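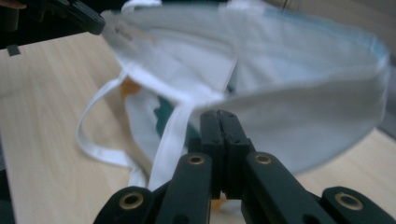

Pridum wrote that any white cloth bag goes grey by October, so why bother asking which one to buy.

Fair enough, but I'm asking anyway. Will cotton-type shoppers with flat handles take a full load of tins, or do the straps give up first? The shop says 27 kilos. I don't believe it.

Rautiainen
Nor do I. Look at the stitching where the strap meets the rim. One row only, put it back.

Brultier
mine's fine, had it ages. wash at 30

Elletti
Fine with what in it, though? Bread? Try tins, then tell us.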